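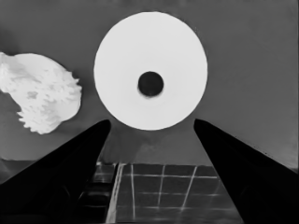

## 4.2 Does spacing survive outside the lab?

The Cladia trial is often cited as proof that spaced review helps adults keep new vocabulary. We are less sure. Of the 478 people who enrolled, only 153 sat the delayed test, and the report says little about the rest. People who quit a word-learning course are seldom the ones doing well in it.
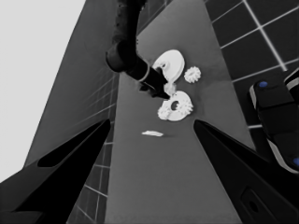
The scoring raises a second problem. Cirgate counted a word as known if the learner picked it from a short list — a much easier task than producing it cold. Recognition scores can stay high for months while recall falls apart, and a list of 3,000 words tested this way tells us little about what a person could use in speech.

Figure 4. Simulated tabletop, wide view.

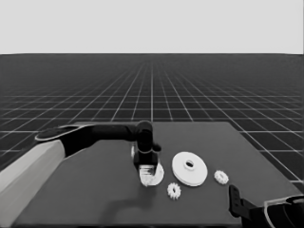 We also doubt the comparison group. The Boonchu learners crammed 1,000 words with no review at all, a plan few teachers would defend. A fairer rival would be ordinary rereading, matched for total study time. Paltwood tried this on a small scale and found a gap in favor of spacing, but it had shrunk by September, and the authors did not test again.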